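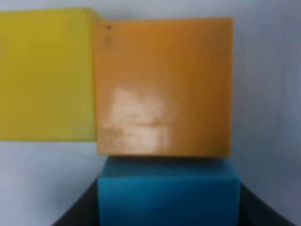
Student Work > Design and Materials > Project Reports

Surface Wear on Colored Play Blocks in Shared Rooms
Tavion Whitfield and Lenni Saarela

Print this page | E-mail this page

1. Purpose

This report presents the results of a one-term project on the condition of colored play blocks used by several groups of children in the same building. The project was carried out at the Jenach study center and ended in December. Its aim was to record the kinds of marks found on the faces and corners of the blocks, and to recommend a simple method of inspection that room staff could follow.

2. Material

The center owns 1,063 blocks, stored in two rooms. The larger room, known as Lorente, is used in the mornings. The smaller room, Hatar, is used in the afternoons and holds the older blocks. A sample of 42 blocks was drawn from both rooms. Yellow, orange and blue blocks were included in the sample. Blocks that had been repainted were left out.

3. Method

Each block was placed on a gray cloth beside a window and every face was examined by both authors separately. Marks were entered on a record sheet under the headings "speck," "scuff," "dent" and "pale area." Where the two sheets did not agree, the face was examined again the next morning. An inspection took about 20 minutes per tray.

Pale areas caused the most disagreement. On an orange face, a whitish patch may be wear or may only be glare, and the two are hard to tell apart from one viewing position. The authors therefore turned the block a quarter turn and looked again. A patch that stayed in the same place on the face was entered as wear. Small dark specks near a corner were wiped once with a damp cloth. Those that remained were entered as scuffs or dents.

4. Results

Marks were more frequent near corners than in the middle of a face. Yellow blocks with uneven, mottled color were difficult to classify, and the heading "speck" was used too freely for them in the first week. The blocks from Hatar showed more dents. No clear difference between colors could be established with a sample of this size.

5. Recommendations

The quarter-turn check should be added to the Dranidetti inspection form now in use at the center. Blocks with open dents should be set aside for sanding. A second survey should include the repainted blocks.

Contact | Copyright Jenach Study Center | Back to top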